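Ding

A collection of small bell sounds from Mikstead, with labels, notes and a few scripts.

What's in it

Ding is a set of short recordings of bells you can hold, push, pull or pedal past: bicycle bells, shop door bells, counter bells, kitchen timers, two ancient typewriters, a cat collar, and one very loud school handbell that made everybody in the corridor jump. Church bells have their own excellent archives and are left out on purpose.

Every recording comes with a plain text note saying what kind of bell it is, how it was struck, how close the microphone was and what else can be heard. The notes are my favorite part! Some are three words long. Others wander off into who bought the bell and why it sounds cracked, and I've left all of that in.

Layout

audio/ holds the WAV files, mono, one strike or one short run of strikes per file
notes/ holds the text notes, with the same base name as the sound
labels.csv has one row per file
scripts/ has the trimming and checking scripts
odd/ has things that rang but didn't fit anywhere else

File names start with a short code for the kind of bell (bike, door, desk, timer, hand, type, misc), then the place code, then a running number. Please don't read anything into gaps in the numbering. Files get pulled when an owner asks, and the numbers aren't reused.

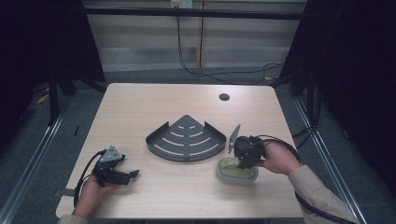

Labels

The columns in labels.csv are name, kind, strike, distance, room, decay and rater. Most are easy to guess. Two of them need a word.

strike is one of tap, push, pull, shake, spring or unknown. A spring strike is the kind you get from a wind-up timer or a typewriter carriage, where the hammer lets go by itself. Oğuzhan Yurt argued for splitting spring into two and he may be right, so there's an open issue on it if you have opinions.

decay is the time in seconds until the rater could no longer hear the bell on headphones. It's a listening score, done by ear, and it runs a little short for the high desk bells. If you want a measured value, scripts/decay.py will write one to a second column and leave the first alone. I love comparing the two — the ear hangs on to low notes far longer than I expected.

Labels use the Temel format, version 3, so anything that reads Temel files will open them without changes. If you only have a spreadsheet program, that works too. Save as UTF-8 or Oğuzhan's name will turn to soup.

How the sounds were made

Most bells were recorded where they live, which means on shop counters, on handlebars and on the insides of front doors. We started in February, with the heating clanking away in half the shops, and you can hear it. The recorder was a Drostano pocket model with its low cut switched off. Each bell was struck at 30 centimeters, then again from across the room if there was a room to cross.

Between strikes we waited for silence, or for what passes for silence on a main street. Files with a voice in them were dropped unless the speaker had agreed to stay in. One baker did, and her "oh, lovely" after door-bakery is a real treat.

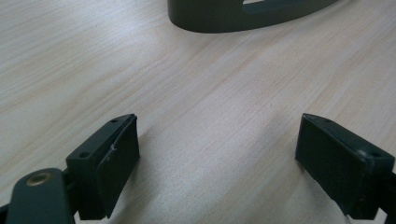 Vol. 3, No. 7

Known problems

The bike folder leans heavily toward the cheap domed kind. If you train a classifier on it, expect it to think every bicycle bell is a bright one. Desmond Esposito has promised us a batch of older rotary bells from his shed, and I can't wait to hear them.

Around 20 of the door files clip on the first peak. They're marked clip in the kind notes and the checking script lists them for you. I kept them for the tails, which are clean.

The shop with the string of brass bells changed its door while we were still recording. Files before and after the change share a place code and sound quite different. Use the room column to tell them apart.

Kitchen timers are all mechanical. No beeps, sorry.

Running the scripts

You'll need Python and the packages in requirements.txt. Run check.py first; it looks for missing notes, bad names and stray stereo files. Then run trim.py on anything new you've recorded. It leaves 7 milliseconds of lead-in before the strike, and please don't cut closer than that, as the click of the hammer is often the best clue to what you're hearing.

Sending us your bells

Yes, please! Open an issue with one sound attached and a line or two about it. A phone recording is fine for odd/. For audio/ we need an uncompressed file and a note, written in whatever style comes naturally. Ask the owner before you record, and tell them where it will end up. People have been so generous about this — more than one shopkeeper went to the back room and came out with a second bell.

License

Sounds and notes are CC BY. Scripts are MIT. Credit "Ding, the Mikstead bell collection" and, if you have room, the rater whose scores you used.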